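Secondhand play kitchen sets: is "complete" ever complete?
Forum > Buying and Selling > Kids' Stuff

tinroof_dad
Posted 2026-07-25
Went to look at a play kitchen lot in Ultcombe last night. Listing said "complete Wavia set, all pieces, barely used," asking 30 dollars. I asked which pieces were in the complete set and got back "all of them." Is there a list anywhere? I don't believe the word complete in any listing anymore.

marrowbone
There's no list that I ever found. Wavia changed the set every year or so and the box only shows half of it. Sellers write complete when they mean "everything we could find under the couch."

JMillet
I sell a fair amount of this stuff and I think that's harsh. Most people write complete in good faith. They bought it as a lot themselves, or it came from a cousin. Pay for what's on the table and forget the word.
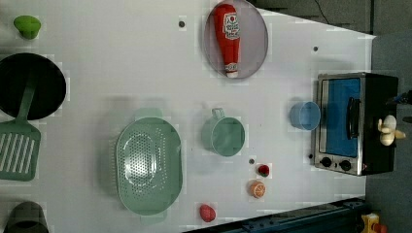 The pan, the slotted spatula and the mint colander from my current lot. More in the pile.

marrowbone
Fine, but you lay yours out where people can see them. The usual listing is one blurry shot of a bin with the lid half on. And 30 for a bin is a lot when the thrift store on Lemolthorpe Road has loose pieces for pocket change.

tinroof_dad
Quoting JMillet: "Pay for what's on the table and forget the word."
Then why use the word? If I sold a car as complete and it came without the back seat you'd call me a crook.

JMillet
A car has a parts list. Play food doesn't. My kids never once noticed a missing carrot.
Jacqueline Millet, Tavares pickup only, no holds

quietcorner21
Mine noticed. We had a full meltdown over an egg.

I'm more suspicious of "like new." Like new means somebody ran it through the dishwasher and the paint survived. Ask if it's been chewed. You'd be surprised how often the reply takes two days.

ogden_p
Saw a seller with 900 positive ratings listing the same "rare retired" set four times this month. How rare can it be? Ratings tell you the person ships on time and that's the end of it.

marrowbone
Ratings are mostly people being polite. I've left five stars for a box that smelled like cigarettes, so I'm part of the problem.

JMillet
So leave an accurate one next time. Sellers do read them. I changed how I pack after one bad review.

tinroof_dad
Update: offered 21, she said no, then messaged an hour later to say yes. Now I'm wondering what's wrong with it.

quietcorner21
Check the egg.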